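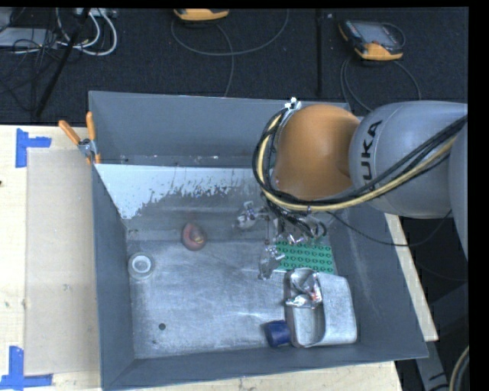 The odds and ends bin has been on my mind since we moved to Sendthorpe, and I finally gave it some proper attention this week. Every house I've lived in has had one. My grandmother's was a biscuit tin on top of the fridge (you needed a chair to get at it), and my parents had a whole drawer that only opened if you jiggled it to the left. Mine is a big gray open-topped bin, and I'm very fond of it!

I like a bin with no lid. I had one with a lid at the old place on Lamont Road, and all that happened was that things piled up on top of the lid, and then I had two messes and a lid. With an open one I can see straight down to the floor of it, and I do feel a little guilty when it gets too full, so it rarely does.

The green studded plate is the piece I get asked about most. It looks like the base for a set of toy bricks, and I won't be parting with it, even if there isn't a brick left in the house to go on it. I keep meaning to stand it on the shelf by the back door for keys and coins. Maybe in April, when the shelf goes up. (The shelf was also going to go up last April, so don't hold me to that.)

Then there's the silver container with the rounded corners, which I'd happily have in any room. It's open on one side and flat on the other, and I find I want to put things on the flat part just as much as in the hollow part. The dark blue cylinder, the one shaped like a cup, has been promised to the bathroom for toothbrushes, if I can settle on which bathroom.

What I can't seem to do is throw away shiny, crinkly things. I must have 51 bits of wrapping saved in various places, all smoothed out at one time or another and then crumpled again, and I always think they'll come in handy at the holidays. They never have yet, but I would miss them.

I've promised myself one good sort through before the Flavley rummage sale, with a pot of tea and the radio on. If you have an odds and ends bin of your own, do write and tell me what lives in it. I love hearing about other people's.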